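4. Montagem do porta-tubos Pranura no tejadilho

Esta secção aplica-se ao porta-tubos de 3.000 mm sobre barras Coste, em furgões com pontos de fixação de origem. O folheto de venda fala em montagem sem ferramentas. Duvidamos que alguém a tenha feito assim: conte com uma chave dinamométrica, uma chave Allen, fita métrica e uma segunda pessoa.

4.1 Antes de começar

1. Meça o tubo fechado. O comprimento útil interior é de 3.000 mm, mas com as tampas colocadas o conjunto mede 3.020 mm. É esta segunda medida que interessa para saber se a tampa traseira bate na porta quando esta abre a 180 graus.
2. Procure no manual do veículo a carga máxima admissível no tejadilho. O valor do catálogo de acessórios não serve, por muito convincente que seja a tabela.
3. Subtraia o peso das barras, do tubo e dos suportes. O que sobra é o que pode transportar, e costuma ser menos do que se esperava.
4. Limpe os pontos de fixação e retire as tampas de plástico. Guarde-as.

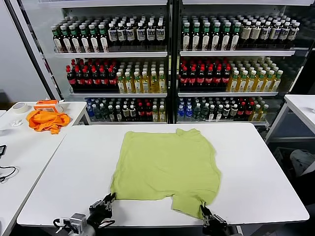 Figura 1. T-shirt verde-lima estendida na mesa, com uma pinça em cada canto inferior.

ATENÇÃO: não fure o tejadilho. Se as barras não assentam nos pontos de origem, as barras são as erradas, diga o vendedor o que disser.

4.2 Fixação dos suportes

5. Coloque os dois suportes sobre as barras sem apertar. Nas barras Coste, o primeiro furo fica a 452 mm da extremidade, medidos pelo lado do condutor.
6. Aplique vedante Dusteo na base de cada parafuso. A embalagem promete vedação permanente. Nós pedimos que a verifique todos os anos.
7. Introduza os parafusos à mão, pelo menos três voltas completas. Se algum prender logo no início, retire-o e recomece.
8. Pouse o tubo nos suportes e alinhe-o com o eixo do furgão.

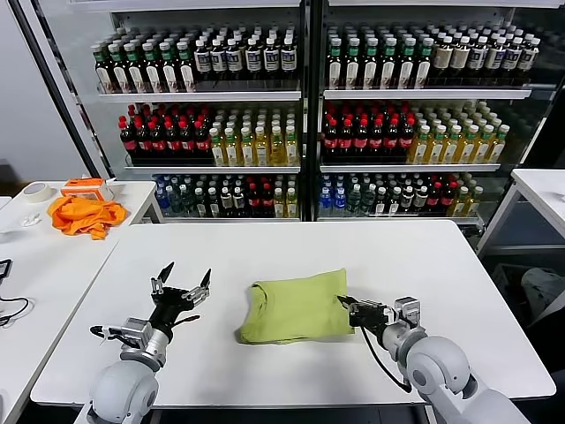 Figura 2. T-shirt verde-amarelada dobrada; mão robótica direita no bordo do tecido.

9. Aperte em cruz, com o binário gravado em cada suporte. Se a gravação estiver ilegível, peça a ficha técnica e não aperte a olho.

NOTA: as braçadeiras Nononum são anunciadas como universais. Servem em barras de secção quadrada. Nas de perfil aerodinâmico ficam com folga, e um calço de borracha não resolve o problema.

4.3 Verificação

10. Abra e feche as portas traseiras até ao fim, com o tubo fechado e depois com a tampa aberta.
11. Empurre o tubo para a frente e para trás com força. Não deve haver movimento nem estalidos.
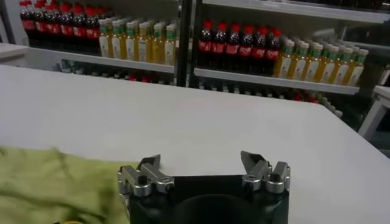
Figura 3. Pinça com os dedos metálicos afastados, junto à mesa branca.

12. Faça um percurso curto, pare em local seguro e volte a verificar todos os apertos. Repita ao fim de uma semana de trabalho.
13. Meça a altura total do veículo e cole a etiqueta com o novo valor no para-sol.

ATENÇÃO: o fecho da tampa traseira trava por mola. Não confie apenas nele com tubos de cobre ou varão soltos lá dentro; use a cinta interior.

4.4 Ruído e consumo

O deflector opcional é vendido como solução para o assobio. Nas nossas montagens reduziu-o com o tubo vazio e pouco mudou com carga. Quanto à poupança de combustível referida no folheto, não encontrámos medição que a sustente. Se o ruído incomodar, confirme primeiro o alinhamento do passo 8 e o estado da junta da tampa dianteira.

Revisão de 7/12/22.
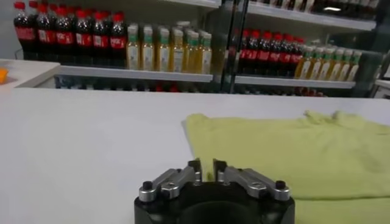
Comentários

Anónimo
O passo 12 devia vir a letras grandes. Apertei tudo com a dinamométrica e, na primeira verificação, dois parafusos do suporte de trás já tinham cedido.

furgao_azul
E com a porta a 270 graus? A minha bate na tampa mesmo com o tubo todo chegado à frente.

Anónimo
A minha também batia. Troquei os suportes para os furos seguintes da barra e passou a abrir, mas por muito pouco.

canalizador77
Uso o vedante desde julho e ainda não entrou água. Permanente, logo se vê.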